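Folding on the Bed: Household Tips for People Who Own Too Much Black

Home > Around the House > Laundry

Every laundry guide I have ever read assumes a folding table. It is usually at hip height, in a room with a drain in the floor, and there's a bowl of lemons on it. I fold on the bed, like everybody I know, and these tips are for the bed.

The bed has one great advantage: you can't go to sleep until you've finished. It has one great flaw: you can pick the whole heap up and put it on a chair, and then you can go to sleep perfectly well. If you own such a chair, put something on it before you start. A person is best, but a box will do.

Make the bed first

I resisted this for years on the grounds that I'd only be messing it up again. But a loose sheet rides up with every shirt you drag across it, and small things go down into the wrinkles and stay there. Pull the bottom sheet tight and tuck it in on the wall side, where you'll never want to do it later. Shove the quilt up to one end. Leave it bunched. You aren't being graded on the quilt.

A patterned sheet is better than a plain one for this job. Big red flowers on a pale background will show up a black sock from across the room. On my old charcoal sheets (bought for elegance, regretted by lamplight) I once lost a black camisole for most of September.
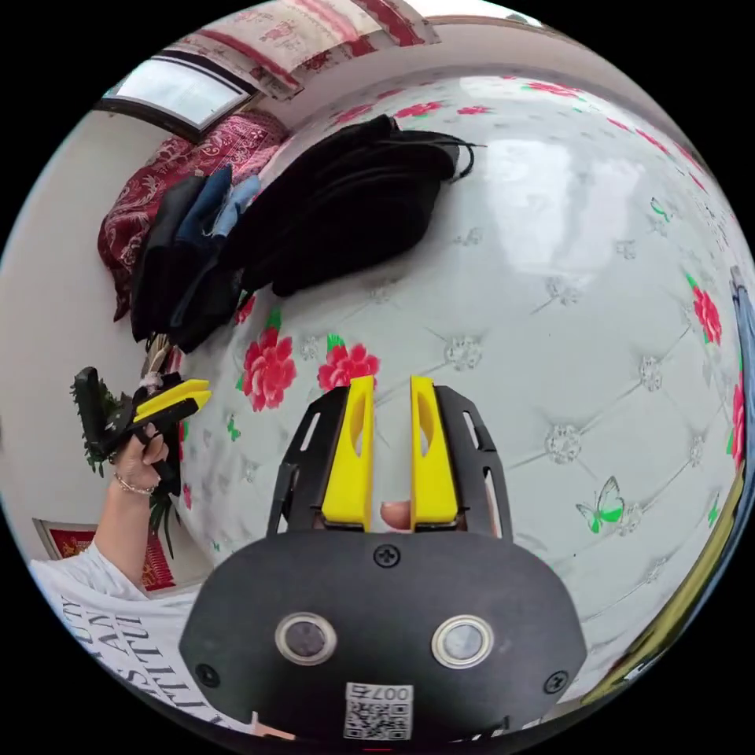 The next thing is to decide where everything is going to land before you've folded any of it. Most people make their first pile right in front of them, which means every later garment has to be reached over it, and by the fifth T-shirt the pile has been elbowed twice and is no longer a pile. Finished stacks go to the far end or out to the sides. The part of the bed nearest your stomach is for working and should be bare each time you pick something up.

Big things first

Jackets, robes, anything puffy. They take up half the bed and they bury everything else, so deal with them while you're still feeling generous. For a jacket with a zipper:

Close the zipper all the way and push the pull down flat.
Lay it face down, smooth it out from the middle, and bring each sleeve straight across the back.
Fold the sides in to the width of whatever shelf it's going on. Measure the shelf once with your forearm and remember where on your arm it comes to.
Fold up from the hem, in half or in thirds.

With anything padded, kneel on it between folds. It looks terrible and it works. The air goes out through the neck with a sort of sigh, and you'll feel you have an ally.

I used to roll my thick ones into a long sausage, and I still do for travel. On a shelf, though, a sausage rolls, and it takes its neighbors along. I put this question to the readers of this page last time and got more mail than I have ever had about anything, stains included.

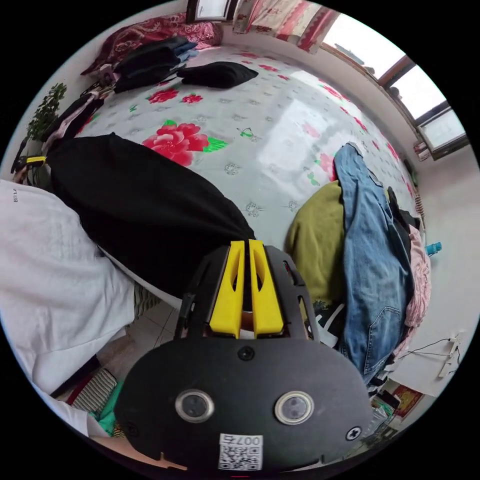
Sheyla Mamani: Roll them, but roll them toward the hood and then turn the hood inside out over the roll. It makes its own bag and it can't come undone. No hood, no rolling, that's the rule in our house. And please tell people to empty the pockets first, I've rolled up a banana.

I'm passing that on in full, banana and all. The hood method is a good one. Petrică Vlad wrote to say that he hangs all his jackets and doesn't see what the fuss is about, and I hope he enjoys his closet.

The black pile

Sorting black clothes is its own trade. In the heap they are a single animal. You pull on what you take for a sleeve and get a leg, and somewhere behind it a drawstring you'd given up on.

Don't try to sort them under the ceiling light. Do it near the window in the daytime, and go by feel: ribbed, smooth, fleecy, stretchy. Hands are much quicker at this than eyes. Then sort by weight, with the heavy stuff at the bottom of the stack and the slippery stuff as near the top as you can get it. Slippery things in the middle of a stack are how stacks end up on the floor.

Put one bright garment between two black ones if they belong to different people or different drawers. A pink thing with a pattern is ideal. It works like the divider in a ring binder, and you can lift out everything above it in one go without wondering where Mother stops and you begin.

Drawstrings

Tie them in a loose bow before washing. If you're reading this with the wash already done and one end has vanished into the waistband, hook a safety pin through it from outside, scrunch the fabric along, and think about your choices. When you fold the pants, lay the string inside the last fold. A string left hanging over the edge of the bed will be caught by a hip, a knee or a cat, and the pants will follow it down.

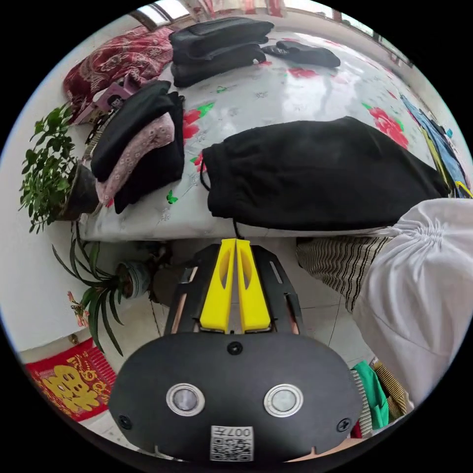

Two-tone stack on the left, probably pants, with the drawstring still to be tucked in.

How high to stack

As high as the garment at the bottom can stand to be pulled out, since that's the one you'll want. For T-shirts in a drawer, stand the folded bundles on edge in a row. For shelves, keep the stack lower than your hand is long. I've seen people on the Internet recommend a plastic folding board for getting every edge to match, and I own one, a Lavari, which I've used as a tray.

The edge of the bed

The edge is useful if you treat it as a rail. Things that need another minute's airing, or that you can't place yet, can hang over the side while you get on with the rest. Keep them to one side only, and keep it the side you aren't walking along. Otherwise you'll do the whole job in a skirt of other people's shirts.

The same goes for the footboard or whatever wooden bit your bed has, provided it's dusted. Wipe it first with a dry cloth. Black fabric will otherwise do the dusting for you and show you its work.

Mind the plants, if you keep any beside the bed. Spider plants forgive a sock. They won't forgive a dressing gown left on them overnight, and the soil gets on the hem. Either move the pots out a foot before you begin or agree with yourself that nothing hangs on the plant side.

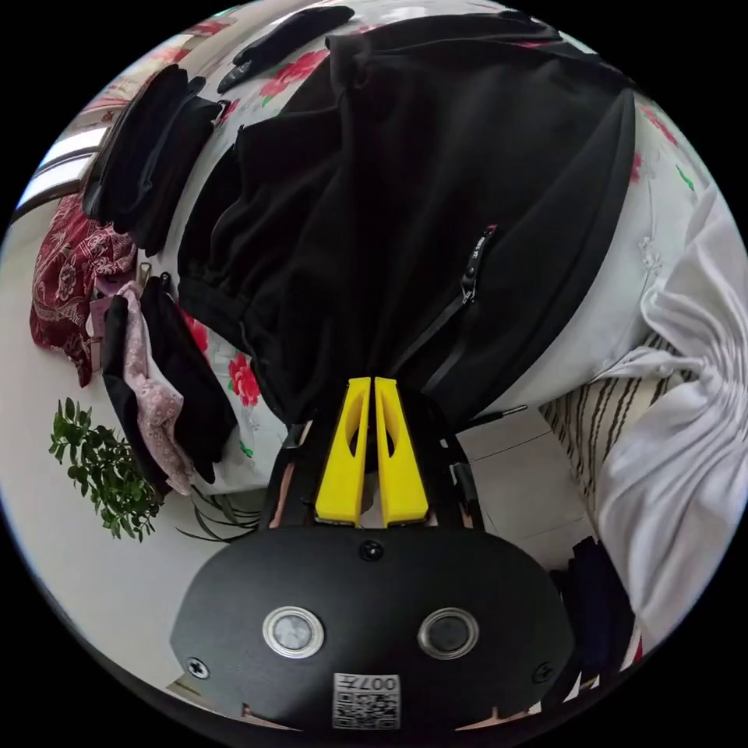

Floarea Dinu

White shirts and where not to put them

White goes last. Put it down early and everything dark will shed on it in passing, fleece worst of all. If you have one white shirt in a load of sorting, hang it on the door handle until the black things have been put away, then go over the sheet with your bare palm, or a damp one if it's bad, and bring the shirt over.

For lint that's already on there, wide tape wound around your hand with the sticky side out is as good as any roller. Press and lift. Rubbing just moves it into the collar. A rubber glove, dry, stroked in one direction, will also lift pet hair, and it'll make you feel like a vet.

The leftovers

At the end there's always a small colony along the wall: one sock, a hair band, a scarf in a color you don't remember liking, a clothespin or a clip that came in with the load. Give them a box. Mine is the lid of a shoe box. When it's full I go through it, match what matches, and throw out single socks that have been waiting longer than 30 days. Emanuel Ghiță tells me he gives his 65, but he's a softer man than I am and it shows in his drawers.

Putting away

Carry the stacks to the closet as they are, one forearm under and one hand on top, with the folded edge facing you. Go one stack at a time. I know you can manage two. I've also managed two, as far as the hallway.

Then pull the quilt back down over the bed, and the room will look as if you've done far more than you have.

Next on this page: fitted sheets, and why I wad them. Tips and objections are welcome in the usual box, and yes, Arne Petersen, I did get yours about starch.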